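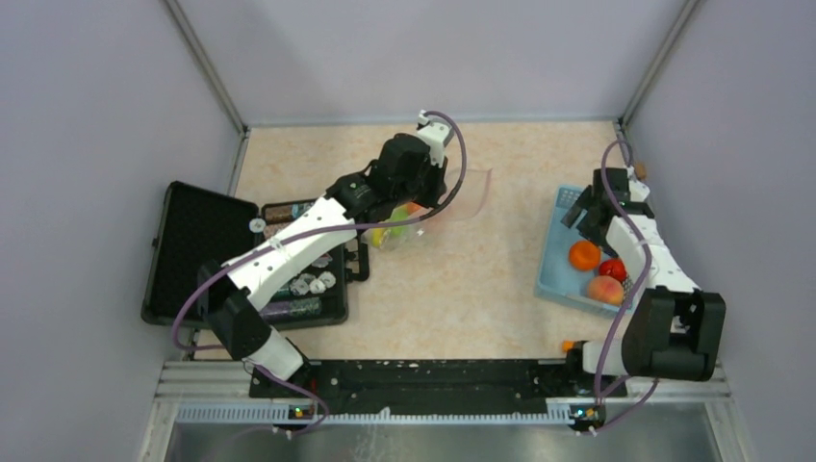
The two-arm bench at Premwood, with the left gripper above a clear plastic bag and the right one over the basket. The open case is on the left.

Premwood students enter two-arm bench for Mabuza handling trial

Four students in the final year of the automation course at Premwood College have entered a two-arm handling bench for the Mabuza Trial, the regional student competition held each May. The entry was accepted by the organisers after a written submission and a safety check of the bench.

The team is made up of Petronella Pillay (motion planning), Emanuel Ghiță (grippers and wiring), Xolani Rampersad (calibration and logging) and Sipho Xaba (operator interface). Their supervisor is Johannes Oosthuizen, who teaches control engineering at the college and ran last year's entry.

The Mabuza Trial sets one problem each year. This year's is titled Mixed Handling and asks teams to move a range of small objects between containers on a tabletop using a pair of arms. The objects differ in size, stiffness and surface. Some are rigid and round, some are small and flat, and at least one must be a soft or film-like package that changes shape when gripped. Teams choose their own objects from a list of permitted types and must declare them before the first scored run.

The Premwood bench uses two identical arms on a common mounting beam at the front of a walled worktop. An open case stands on the left of the surface and a light blue perforated basket on the right, each under its own arm. The centre is kept as the transfer area. An object that starts on one side and has to finish on the other is either set down in the centre and picked up again by the second arm, or handed over directly from gripper to gripper.

The rules allow both methods. A direct handover scores higher, but a drop during handover loses the points for that object and the object stays where it falls for the rest of the run. The team has so far used direct handover for packages and set-down for everything else.

"Round items roll if you let go of them badly, so we first thought those were the ones to hand over," said Pillay. "The logs said otherwise. With a round item the second arm finds it again quickly. With a bag, the shape after you put it down is not the shape you picked up, and the planner has to start from nothing."

Handover of the clear plastic packages has taken up most of the term. The team's first approach was to have one arm hold the package still while the other closed on the opposite edge. This worked on card packets but gave poor results with clear film, where the position of the edge was often reported wrongly by the vision software. The software tended to pick out the coloured contents and ignore the film round them, and the gripper then closed too far in.

Rampersad changed the routine so that the receiving arm no longer goes to a detected edge. It goes to a point worked out from the position of the holding gripper, plus a fixed offset set for each package type. The camera is used only to confirm that something is present before the fingers close. The offset table is short and is filled in by hand.

"It is a plain method," said Rampersad. "You measure the package, you enter a number. The judges can read the whole table in one go." 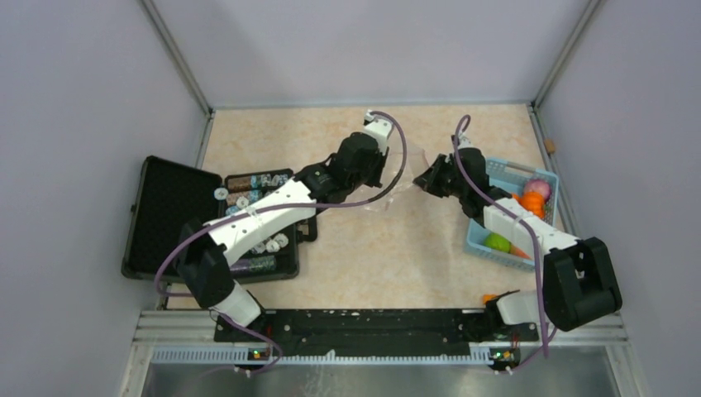 Grippers either side of a clear plastic object near the centre of the worktop. The open case is on the left and the basket on the right.

Under the competition rules a scored run lasts five minutes and each team has five runs. The best and worst are discarded and the rest averaged. Between runs the bench is reset by the team to a layout drawn by the judges, which may place the case and basket at any angle so long as both stay within reach of their own arm. No changes to code are permitted after the first run. Changes to stored values are permitted if they are written on the run sheet beforehand.

Oosthuizen said the averaging rule had affected the design more than any other part of the brief. Last year's Premwood entry recorded one fast run and several that ended early with a stopped arm, and finished behind the entry from Tatley Technical School. The current team was told at the start of the project to work on recovery before speed.

In practice this means that each move is split into short stages, and each stage has a defined position to which the arm can return. If a grip fails, the arm opens, withdraws upwards to the last such position and tries once more. A second failure marks the object as skipped and the arm continues with the next. Skipped objects are taken up again at the end of the run if time is left.

Collision avoidance is handled by a simple booking scheme. The worktop is divided into zones, and an arm must book a zone before entering it. The central zone can be booked by both arms together only when a handover has been called, and while that booking is active both arms run at reduced speed. Pillay said a continuous distance check between the links had been tried and would have allowed tighter movement, but it took too much of the controller's time in each cycle. It remains in the code as an option and will be switched off for the trial.

Cable routing was revised late in the work. Both arms carry purple cable to the wrist, and the amount of slack matters. Too little pulls on the wrist connector when the arm is extended; too much leaves a loop which can sag into the work area when the arm folds back. Ghiță set the present lengths by driving each arm slowly through its full range and marking the cable at the tightest point. The loops at the elbow stand out well to the side as a result. The handling software treats them as part of the arm, with an added margin.

Ghiță also made changes to the fingers. The original pads were smooth and gripped rounded objects well but slipped on film. Ribbed pads held film but marked softer items, and the rules deduct points for visible damage. The pads now fitted are smooth with a ribbed strip along the tip only, and film is always taken at the tip. He said the strip wears and that the team will bring spare pads to the trial, along with the small jig used to line them up.

The small discs placed in the case are the hardest of the declared objects for the left arm. They are light and close together, and a finger that comes down slightly off centre will push a neighbour out of line. The routine takes them from the outside of the group inwards. It does not attempt a disc if the gap beside it is narrower than the finger, and instead goes on to another and comes back. Xaba's operator display shows the order in which the routine intends to take them, so that a wrong detection can be noticed before the run begins.

The display was written to meet a rule that a single operator must be able to stop, pause and resume the bench without help. It shows the current stage for each arm, the zone bookings and the list of skipped objects. An earlier version also had live joint readings. These were moved to a second page after a practice session in which Xaba found that he had been watching the figures and had missed a pause request.

"The operator does very little during a run, and that is the difficulty," said Xaba. "The page has to be quiet when things are normal."

Calibration is repeated at the start of each session. Each arm touches a set of reference points on the worktop and the difference from the stored position is logged. Rampersad said that the right arm shows slightly more drift than the left over a long session. The cause has not been found. A loose base fixing was suspected and ruled out, and the team now recalibrates the right arm at every break as a routine step.

Controllers and replacement gearing for the project were supplied at reduced cost by Neltano, which also lent test weights. The company has no part in the judging. The arms belong to the college and will return to general teaching use after the trial, when the worktop walls will be refitted for the first-year course.

Practice sessions continue in the automation laboratory at Premwood until the bench is packed for transport. The remaining items on the team's work list are a final set of package offsets, a check of the emergency stop wiring with the transport plugs fitted, and a full set of timed runs using layouts drawn up by Oosthuizen and not shown to the team beforehand.

Tatley Technical School has confirmed that it will enter again, with a bench that uses a single camera between its arms. The running order for the trial will be drawn on the morning of the event, and results are to be posted on the Mabuza Trial page once run sheets have been checked. Students at Premwood who wish to attend as spectators should give their names to the automation office.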